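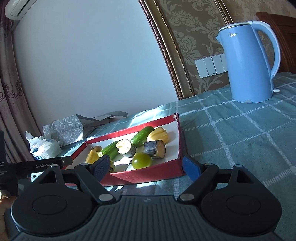 By the Sodura project office, Iston | 25/06/2026
Print this page | E-mail this page
Filed under: Grant reports, Home automation

You asked whether the kitchen work is ready for a home trial. Our view is no. Sorting vegetables out of a shallow box still gives us trouble — a cucumber, a cut piece of eggplant and a shiny green tomato each need a different grip.

We have logged 1,295 attempts since the last report, almost 400 of them failures. Bilgin's summary calls this "near household level." We would not. A person does the same job without thinking.

Irnorgate wants shop-floor tests next. We ask to hold that money until November and spend it on another 30 kitchens first.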